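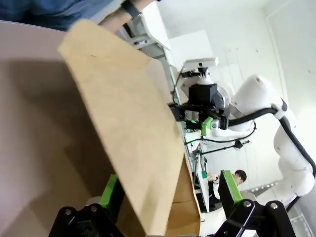 Hinged lid boxes -- tape or no tape??

benchrat59
Aug 14, 2024
Ok so I have a bunch of small stuff to send out, remotes mostly, and I switched to those one piece boxes with the lid attached at the back. Brulby had them cheap. Problem is the lid. Fold it down, walk away, come back and it's up again. Front flap creases before I even get it tucked. Do you all tape these or am I folding wrong

mrs_packrat
Folding wrong, probably. Crease the hinge BACK first, all the way past upright, then forward. Run your thumb along the whole line. Stiff board fights you if you skip that.

Jeon
Tape. Just tape it. One strip across the front, done. I don't get why people think the tuck is enough for mailing

mrs_packrat
Because it is enough if the box is decent? Been doing it 6 years with the Draltine ones, never taped one.

Jeon
Never had one opened in transit either I guess. Mine have. Twice. Tape

18gaugepete
What's going in it matters more than the lid imo. Flat skinny thing in a big box is going to slide end to end the whole trip. Got a pic of how you're loading?

benchrat59
yeah hang on

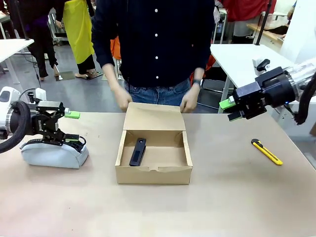
Lid up, before any filler. Knife's out for trimming the flap.

18gaugepete
Ok yeah thats way too much box. Something that slim wants a padded mailer, or cut a strip of scrap board, fold it into a U and wedge it in so the thing can't move. Laying it corner to corner doesn't help, it just gets a running start.

benchrat59
I have 2000 of these boxes coming so mailer is not happening lol

mrs_packrat
2000?! Did you try one first

benchrat59
I tried one. It was fine. That one stayed shut

Jeon
so, tape

foldandgo
Don't trim the front flap!! You cut that down and the tuck has nothing to grab, then you really do need tape. If it's creased flatten it out with a ruler edge and rescore it on the line. Blade closed, use the back of a butter knife or a bone folder. Workwood sells a little scoring wheel too but the butter knife does the same job.

benchrat59
oh. I already trimmed a few

foldandgo
Those ones get tape then

18gaugepete
And always close a knife when you set it down. Lost a piece of thumb last December reaching across a table for the tape gun. Not fun.

mrs_packrat
Agree with foldandgo on the flap. Still say crease the hinge backwards first. Also hold the lid at both corners when you bring it down, not the middle, or it bows and the tabs miss the slots.

benchrat59
Tried the backwards crease on 6 of them just now. Four stayed down. Other two popped up but slower?? So better I guess. Going to do the U thing for the inside and tape whatever I already cut up

Jeon
just tape all of them

mrs_packrat
He doesn't need to tape all of them.

Jeon
ok but when one opens in a truck somewhere

foldandgo
What width tape are you useing btw, the wide clear stuff tears the top layer off that brown board if anybody has to reopen it. Paper tape is nicer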